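Korik Home Recording Program: Frequently Asked Questions

Last updated 29 December 2025

Questions are grouped by subject. If yours isn't covered, write to Rakiya Nwosu through the contact form and include your kit number.

ABOUT THE PROGRAM

What is Korik collecting?

Short recordings of a robot arm being guided through ordinary table tasks: reaching for a mug, moving a bowl, putting a lid on a jar. Each recording is called an episode. It holds the video, the joint positions of the arm, the gripper opening, and a one-line description of the task. The episodes are used to train a policy, meaning the part of the software that decides how the arm should move next.

Who runs it?

The Nwosu group at Kedaldale runs the program and does the training. Kits are packed, shipped and repaired from the Waldale workshop. Please send hardware questions to Waldale and everything else to Kedaldale.

Why record in homes when you have a lab?

The lab has the same table, the same lights and the same dozen objects every day. A policy trained only there did well in the lab and poorly in the first kitchen we took it to. Homes give us different walls, different tables and the things people leave out on them.

How many episodes does each host record?

A full set is 400 episodes. You can stop before that and we will still use what you have sent, provided every task you started has at least 96 accepted episodes. Tasks with fewer than that are held back until another host adds to them.

SETTING UP

What kind of table do I need?

Any steady table that doesn't rock when the arm moves. The clamp fits tops up to three inches thick. Glass tops are not allowed. Wood, laminate and stone are all fine.

Do I have to clear the table first?

Clear anything breakable, sharp or hot from the arm's reach, apart from the object you are working with. Everything else can stay where it normally lives. Bottles, baskets and jars at the back of the table are useful to us, as long as they aren't leaning or likely to fall.

Can I use my own mugs?

Please do. Kits come with one plain mug for the calibration episodes, and after that we would like you to use your own. Patterned mugs are welcome. Avoid anything you would be upset to lose.

Should the mug be empty?

Always. Liquids are not part of this round. Keep open drinks off the table during recording.

Where should the cable go?

Leave enough slack for the arm to reach its farthest point without pulling. A loop lying on the table is fine. Before the first episode, move the arm slowly through its whole range and check that the cable doesn't snag on the object or get under the gripper.

Does the lighting matter?

It should stay the same within an episode. Between episodes, change it as often as you like. Daylight, a ceiling light, a desk lamp and colored bulbs are all accepted. The October batch had very little footage under colored light, so pink, blue or amber bulbs are especially helpful at the moment. If your bulb fades from one color to another, set it to a single color before you start.

RECORDING

How does an episode go?

Choose the task on the tablet, put the object in its starting place, and press the left pedal. Guide the arm with the hand controller until the task is finished, then hold still for three seconds and press the left pedal again. The hold marks the end of the motion and should not be trimmed.

How fast should I move?

At whatever speed lets you stay in control. Some motion blur on the arm is normal and is not a reason to reject an episode. If the object itself is blurred for most of the recording, slow down.

Does the object have to start in the same place every time?

No. Move it a little between episodes, and turn it so that the handle points a different way. Sets where the mug never moves are the most common reason for a returned batch. The policy learns the spot on the table and ignores the mug.

What if the mug is partly outside the camera view?

That's allowed, as long as the rim and the gripper tip can both be seen when they come together. Objects close to the camera often lose their lower part at the bottom of the picture.

I missed the handle and had to try again. Is the episode ruined?

Keep it and mark it "retry" on the tablet. Recoveries are worth having, and we don't get many of them. Discard an episode only if the object fell off the table, someone reached in, or the arm stopped with an error.

Can other people be in the room?

They can be in the room but should stay out of view. If a person comes into view, press the right pedal. The episode is deleted from the kit and never uploaded.

UPLOADING AND REVIEW

When are episodes uploaded?

Overnight, if the kit is plugged in and connected to your network. A full day of recording can take until late morning to finish on a slow connection. Don't unplug the kit while the status line on the tablet says "sending".

Who looks at my recordings?

A reviewer at Kedaldale watches every episode once and checks the task label. Readable text on mail, screens or medicine packets is masked before training. Labels on bottles and groceries are left alone.

Why was my episode rejected?

The tablet gives a short code next to each rejected episode. L means the label doesn't match what the arm did. H means the final hold is missing. V means the contact between gripper and object can't be seen. You can fix an L yourself by choosing the right label and resubmitting. Episodes marked H or V have to be recorded again.

Can I have my recordings removed later?

You can ask at any time before the batch is closed for training, and we will delete them. After that date we can take them out of future batches, but a policy that has already been trained on them stays as it is.
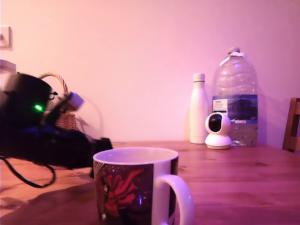 How should I word the task description for an episode?

Write one short instruction, the way you would say it to a person helping at the table: "pick up the mug" or "move the bowl to the left". Name the object and the action, and leave out how the arm does it. Use the same wording for every episode of the same task. If you change what counts as finished, start a new task on the tablet and give it its own description.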